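Right, thread on why the sandwich bench was down most of this week. Somebody asked, and I'd rather type it once. Lunch in one hand so excuse spelling

So. Background for the two of you who are new. We've been collecting demos with the hand-held grippers, breakfast table stuff, pick up bread, pick up lettuce, put it on the plate. The policy then runs on the arm next door. Went fine through most of May

Then the arm started closing early. Every go at the lettuce, fingers shut above the leaf and lifted a lovely handful of air. Put the nothing neatly on the plate. Retracted. Very pleased with itself

First theory (mine, wrong): the lettuce. Thin, floppy, different every time, shop had swapped suppliers. Spent a whole morning on lettuce. Bought three kinds. Ate two

Second theory (Przemysław's, also wrong, he'd like that noted as he gave me grief about the lettuce): lag in the camera feed on the arm. Measured it. Same as in April. Boring

Third theory was Jeptoo and it was a good one. She didn't look at the arm at all, she went back to the recordings and plotted finger width over time for the last batch

Should be a clean curve. Open, closing, closed, hold, open. What we had in a chunk of them was open, open, open, JUMP to closed. No in between. So the training data was basically teaching it that fingers teleport

For width we read the two square markers, one each side of the gripper. Distance between them tells you how open it is. Lose one and you've no width for that moment, and our script was filling the gaps with the last good value. Quietly. No warning, no log line, nothing

I wrote that script. Moving on

Why were we losing markers tho? Well. Left one had started lifting at a corner. You press it, it goes down, you let go and it creeps back up. With the marker flat the detector is happy. With the corner up it catches the ceiling light and washes out, but only at certain angles, mostly when you tip forward to reach for something low on a plate

Such as, say, a lettuce leaf

So bread demos fine, bottle demos fine, lettuce demos rubbish. Which is exactly why I blamed the lettuce. I stand by my reasoning and not by my conclusion

Numbers, as Victor wants numbers: 100 demos in the bad batch. 40 had a gap in the width somewhere. 14 of those had the gap right across the grasp, and those are the ones that did the damage I reckon

Now the bit I'm less jokey about. When the arm closes early it thinks it's holding something. Then it moves at carry speed over the table. On one run Nassoro was leaning in to straighten a plate, as he thought it had given up, and it came across past his wrist. Didn't touch him. Was close enough that we stopped for the day

That's on the setup, not on him. The arm was still live and we'd all got into the habit of reaching in between steps becuase it's slow and it's only a salad. Carry speed is not slow

Stuff we've changed since —

Script now throws out any demo with a marker gap longer than 2 frames. Says so in big capitals. You can't miss it, I tried

Marker check before every batch. Hold the gripper up, tip it forward, tip it back, left and right, watch both markers stay green on the laptop. Takes less time than the kettle

Markers reprinted on matt stock, and stuck down properly, edges too. The old ones were glossy. Whose idea was glossy. (also mine)

Hands in the cell only with the stop pressed. Not paused. PRESSED. Anselmo has put tape on the floor and will say your name very loudly if you cross it

And the arm now checks whether there's anything between the fingers before it goes to carry speed. If not it stays slow and goes home. Should have had that from day one really, it's about four lines

Few replies in one go:

No we didn't bin the whole batch. Kept the 60 clean ones, redoing the rest

Yes you could put a proper encoder on the fingers and skip the markers. Want to pay for it?

No I don't know yet if the retrained version is better. It's cooking. I'm not going to say it's fixed till it's picked up a leaf in front of me, several times, with someone else watching

And to whoever said "just use tougher lettuce", I did think about it. For longer than I should of

Things I still don't like: the right marker has had the same life as the left one, so it's due. And the gap check only catches a marker that's gone missing, not one that's read slightly wrong, so a bent corner that still detects would sail through. Jeptoo has a plan for that with a calibration block, will post when there's something to show

If you're running hand-helds with printed markers, go and press the corners on yours. Now, before lunch

Back to it, lots of leaves to pick up. Bench as it looks from the gripper —

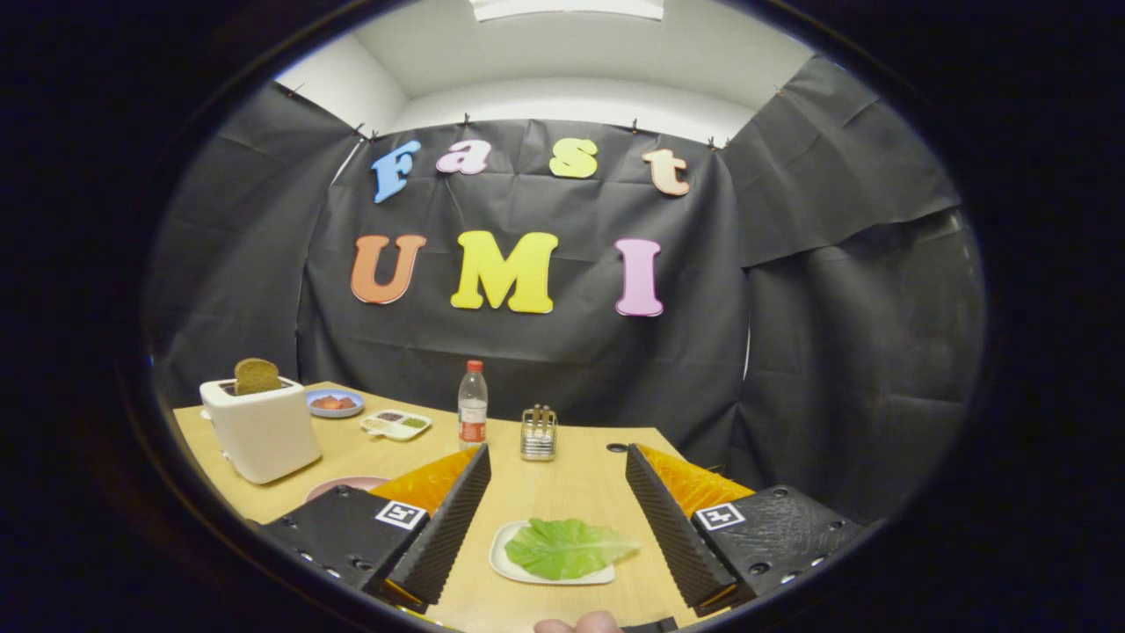
Lettuce duty. Marker on each side, fingers open, leaf on the white plate.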